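Folding the small cloths

We have far too many small square cloths in this house. Most of them came in when my daughter was born, and the rest are ones I bought afterward because the first lot were so useful. They get used for faces, spills, drying lettuce and covering bread dough. She is nine now and they are still in the wash every week.

For years I just stacked them flat in the drawer by the sink. The stack slid around, and whoever wanted one pulled from the bottom. In December I emptied the drawer and started folding them so they stand up in a row. I got the basic idea from my neighbor Min-kyu Ra, who does his dish towels this way.

The white ones with the little red-orange flowers are my favorites and also the most annoying to fold. The fabric is soft like muslin and the edges are wavy, so two edges never line up exactly. I used to iron them. I don't anymore.
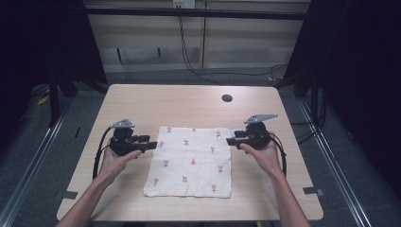
What works is laying the cloth on the table and smoothing it from the middle out. A few wrinkles can stay. Then I bring the left side over to the right, match the top corners first, and let the bottom corners land where they land. If you try to fix all four you end up stretching the cloth and it gets worse.

After that it's in half again the same way, so you have a long strip, and then I fold the strip in thirds from the bottom. The loose end goes at the back of the drawer and the fold faces up. With the flowered ones I press down on the strip with my palm before the last folds, or they puff open.

The drawer holds 16 of them this way if I leave out the thick ones. The thick ones are from Grinham and they are good for mopping up, but they take up twice the space, so they went in the basket under the sink.

I do the folding in the evening after the dishes, on the kitchen table, and a full load takes me 11 minutes. My daughter will do it if she can pick the order, so at the moment all the flowered ones are at the front and the plain ones are behind. Next I need to do something about the pillowcases.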